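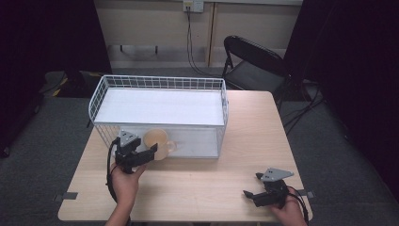

Busden Basket Set - README

Welcome, and thank you for stopping by. This folder is about one of the plainest household jobs there is: getting mugs into and out of a wire basket on a table. Anyone who has ever cleared up after a long breakfast knows it, and we have grown quite fond of it over the months.

What's inside

There are 400 short clips in the folder, sorted into 24 groups. 300 of them are meant for everyday use, and the rest are kept apart for checking. Each clip has a one-line note in plain words, such as "mug into basket, near the front corner" or "mug back to the table."

The things

The basket is white wire with an open top and a solid white flat bottom, so a mug stands level in it and you can still look through the sides. The amber mug is see-through enough to let the light in, and it has a good round body with a proper handle. Please don't swap it for another one in new clips without saying so in the notes! The table has a pale birch-colored top and stands on gray carpet.

How we name places

Front means the side nearest the person at the table. Left and right are that person's left and right too - we went back and forth on this in June, and I'm afraid the oldest notes in the Kodeck folder still have it the other way around. Handle direction is written last, so "front left, handle right" is a complete note.

Known troubles

Group 46 is numbered that way for old reasons and there are no groups missing before it, only gaps in the numbering. A few notes say "cup" where they should say "mug." I fix them as I find them.

Upkeep

Melaniia Melnychuk looks after the clips and Mireille Azar looks after the notes. If a note reads oddly to you, write to Mireille with the group number and the clip name, and she'll gladly take a look.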